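The summer I moved to Drurdale I told everyone I was going to mend things. I'd taken early money from Wesness, nineteen years of invoices finished with a handshake and a sponge cake, and I rented a room behind the old bakery with one good bench in it. Pale wood, a few scuffs, lovely light. I spent most of July just putting things on it and taking them off again.

The first proper job came from Akua Akolgo. She lived two doors up and had a way of talking to you while already halfway through your door.

"You're the mender," she said.

I said I supposed I was.

She put a green ring down in front of me. Thick as a doughnut, bright as a boiled sweet, with little dark holes dotted round its face. I picked it up and looked through the middle at her, which I think she'd expected me to do, and she didn't smile.

"It was my dad's," she said. "It belongs to something. I'd like to know what, and then I'd like it put back."

Well! You can't turn that down, can you? I wrote it in the book as job number one and charged her £2, and after she'd gone I sat there with it till the streetlamp came on.

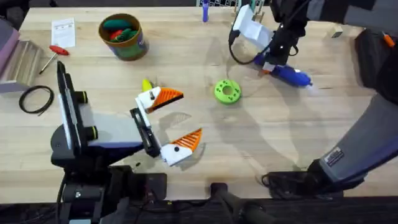

*Job number one on the bench, with the blue tool and the tin.*

I tried everything. I decided it was a bobbin, and then a bit of a fairground game, and for one whole happy evening I was sure it was off a Mocanu knitting machine, because my aunt had owned one and it had been just as cheerful a green. I rang the only man I knew who still kept Mocanus. He let me describe it right to the end — holes and all — and then he said no, love, and told me about his hip.

Akua came by most afternoons. She never asked how I was getting on. She'd bring a loaf, or a story about her dad, who had driven the Rokeo bus until he was 61 and had a drawer for every kind of screw. He'd once spent 27 days building her a toy till, she said, and it had only ever rung up one price, £1,923, whatever you pressed. A pint of milk, £1,923. The cat, £1,923.

"Where's the till now?" I said.

She stopped buttering.

"In the loft," she said. "But it hasn't got a hole in it. Nothing's missing off it."

"Did it have a handle?"

She thought about that for so long that her tea went cold. Then she put her coat on, and I got mine, and we left the bench exactly as it was, with the lamp on and the door on the latch.

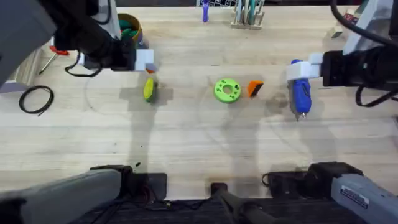

## The loft

It was smaller than she remembered, she said, and she said it about the loft and the till both. We had to lift out two suitcases and a rolled carpet before we got to it. It was wrapped in a bath towel, and when she pulled the towel off a bit of fluff went up her nose and she sneezed and laughed and then had to sit down on the carpet for a minute.

There was a peg on the side. A short, stubby one, with nothing on it. She'd forgotten there was ever anything to turn.

I held the torch. I'd brought the ring in my pocket and I'd been squeezing it all the way up the street, so it was warm when I gave it to her. She turned it over twice.

"What if it doesn't fit?" she said.

"Then we'll have a look at what else is up here," I said.

She wiped the peg with the corner of the towel, and lined up the hole, and pushed.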